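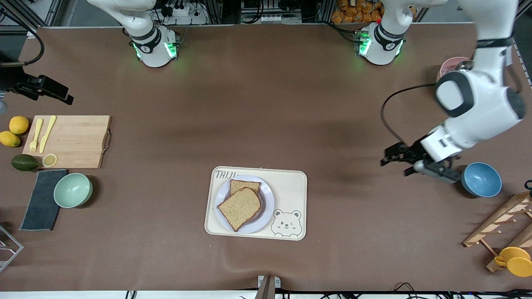 Written by Serena Pellegrini
Checked by Mervyn Fairclough
Updated 10 December 2020

Section 3. Setting up the prep table

Read this section before the first session on a new table. It covers the paper cover, the cutting board, the fruit and the tableware. Cleaning is in Section 5.

3.1 Covering the tabletop

1. Clear the table and wipe it down. Let it dry.
2. Unroll the brown paper along the length of the table, smooth side up. The Staniforth roll is 100 feet long and fits the holder under the sink. Order number 3294.
3. Pull the paper flat from the middle toward both ends.
4. Fold the extra under the edge and tape it on the underside. Do not tape on top - the tape lifts and catches the cutting board.

Note: If the paper wrinkles when you lean on it, retape the short ends first.

Caution: Do not cut food directly on the paper. Knife marks go through to the finish.

3.2 Placing the cutting board

1. Use the light wooden board with the dark metal handle.
2. Set it toward the left end of the table with the handle on the right.
3. Check that the board sits flat. If it rocks, look for a fold in the paper underneath.
4. Lay the yellow plastic fork and knife side by side on the board, pointing toward the far edge of the table.

The plastic knife is for soft items only. Lemons are sliced ahead of time at the counter with the Vornness paring knife, which goes back in its sleeve and stays off the table.

3.3 Setting out the fruit

1. Wash and dry all fruit, including anything that will be peeled.
2. Place whole lemons to the left of the board, close together so they do not roll.
3. Put the avocado beside the lemons, on its side.
4. Place a lemon slice on the board, below the fork and knife.

Note: Replace cut lemon at the start of each session. Whole lemons can be used again if the skin is firm. An avocado that gives under light thumb pressure should go to the kitchen for that day's lunch.

Caution: Lemon juice stains the paper and can soak through. Blot it right away. If a wet spot is wider than your hand, change the paper.

3.4 Bowls and tableware

1. Set the blue bowl toward the right side of the table, well in from the edge.
2. Do not fill any bowl more than half full. For the Jurent bowls that is 600 ml.
3. Put the rest of the tableware out last, leaving space between pieces so each one can be picked up without touching its neighbor.

Note: Chipped pieces go in the gray bin by the door. Write them on the supply sheet so they can be replaced with the next Flelirow order.

3.5 Before you start

Check that:
- the paper is flat and taped underneath
- the board does not rock
- the paring knife is back in its sleeve
- the floor below the table is dry

If anything is missing, check the drying rack first, then the supply sheet.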